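Sorley equipment fund: progress report to Susten
Prepared by Naledi Pretorius, with costings from Magdy Amrani
Covering the period to the end of February

Dear Kirsten,

Thank you for being so patient with us while we gathered the quotes, and for your kind note after the last report, which I passed round to everyone. We are in good spirits, the hand-held grippers are getting plenty of use, and I think we finally know what we would like to spend the second half of the grant on.
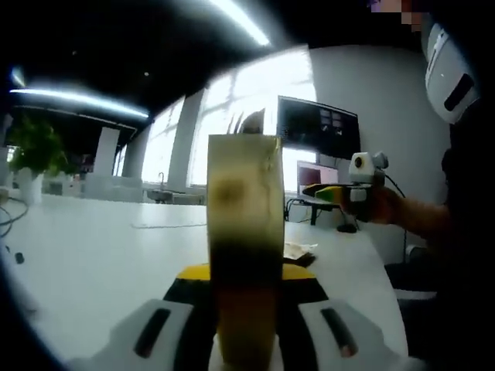
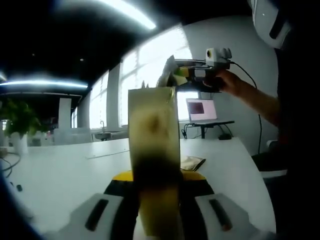 Loubna has now logged 334 recordings with the hand-held grippers, most of them simple picking up and putting down. She and Anong have settled into sessions of 45 minutes, with a proper break afterwards (we tried longer ones in the autumn and everybody's wrists complained). The recordings go over to Cilton each month, where they are checked before anyone trains anything on them, and the comments that come back have been generous and very useful.

Now to the money. When we wrote the original plan we set aside 40 per cent of the equipment budget for a robot arm, and we would still dearly like one! Magdy has two quotes in hand. The one from El Fassi is the dearer of the pair, but it includes fitting, two days of training and a service visit in the first year, and he feels we would end up paying for those separately anyway. I agree with him, though I did grumble a bit when I saw the total.

We would also like to move a small sum from travel to spares. Finger pads and cables are the things we expect to replace most often, and we budgeted nothing for either, which was my mistake. Anong is drawing up a list with prices and I will send it on as soon as she has finished.

Delivery of the arm would take 30 working days from the order, so an answer from you by the middle of next month would let us have it in place before the summer. If that is too soon, do say, and we will ask El Fassi to hold the price a little longer.

The full costings are attached, along with both quotes. Magdy is happy to go through them by phone, and mornings before ten suit him best.

With warm wishes from all of us,
Naledi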